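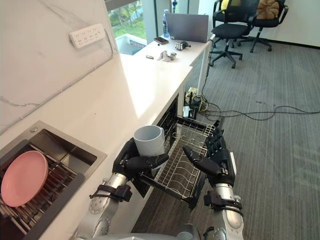
Should you rinse mugs before they go in the dishwasher?

Tipping out the dregs is enough for most of them, and a mug that has stood overnight can have a quick swill under the cold tap.

June
By the Stameck Home desk

Effie MacAulay has been telling people how to run their kitchens for nine years, first in a column and now through Zirkier, the household advice service she set up in Carnegie. Her latest booklet, Pisside, is named after a lane she lived on as a student and is entirely about washing up. I went in wondering how anyone fills a booklet with that, and I came out still wondering a bit.

Her main argument is that most of us own a dishwasher and don't trust it. "People wash the cup, then they wash the cup again in the machine," she says. "Then they put it in the cupboard and complain about the bills."

How does she know? Zirkier sent questions to 1,468 of its subscribers and 1,011 wrote back. Those are people who pay for advice on housework, so I asked whether they were likely to resemble the rest of us.

"They're keener, I'll give you that," she says. "But keen people should be better at it, and they weren't."

I'm not sure that follows. Keen people may simply be more willing to own up to scrubbing a clean mug. MacAulay shrugs at this and moves on to worktops, which she would much rather talk about.
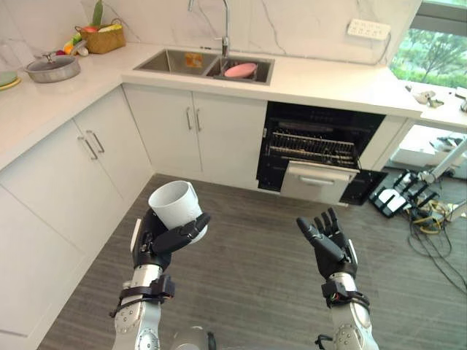

The L-shaped worktop, with the double sink against the back wall.

Her view of the kitchen is that the sink and the dishwasher should share a run of counter, and that everything else is negotiable. She likes two basins. One is for things that need a soak and the other is for whatever is in a hurry. "If you've only got the one, it's always full of a pan," she says.

What about those of us who have only got the one and can't rip it out? There is a pause. "A washing-up bowl," she says. It's a fair answer, though a cheap one for a booklet that has a whole chapter on taps.

She is firmer on white cupboards. They show everything, which she thinks is the point of them. I think it is the point against them, and we left it there.

Where MacAulay did win me over, partly, was on mugs. She thinks we throw them out too early. A mark on the outside puts people off, she says, and off it goes to the charity shop with years left in it.
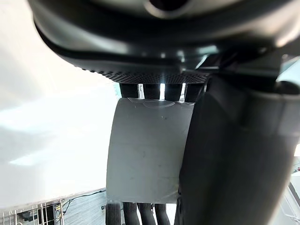
Light grey, with faint smudges and a small dark scuff.

"A scuff is a scuff," she says. "Try a paste of bicarbonate of soda and a soft cloth. If it's still there after that, drink your tea and look at the other side."

Does the paste work? I tried it at home on a mug of my own and got half the mark off. The other half has settled in. When I told her, she asked how long I'd rubbed for, and I said long enough.

She also asked a group of readers to keep a washing-up diary for eight weeks. By the end, she says, they were rinsing less and running the machine fuller. They had also been told beforehand what she hoped to find – I checked – so I would treat the result gently.
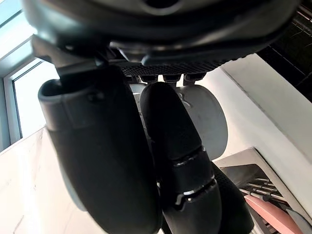 Pale and smooth, with daylight from the window behind.

Her last piece of advice concerns the top rack, where she puts mugs at a slant so that water doesn't pool in the base. I have done this since we spoke, and the puddles are smaller. She would like it noted that she told me so.

I asked if she ever leaves the dishes until morning. "Of course I do," she says. "I've got a life." There is no chapter on that, and it's the one I'd have read first.

Contact the Home desk | © Stameck | Back to top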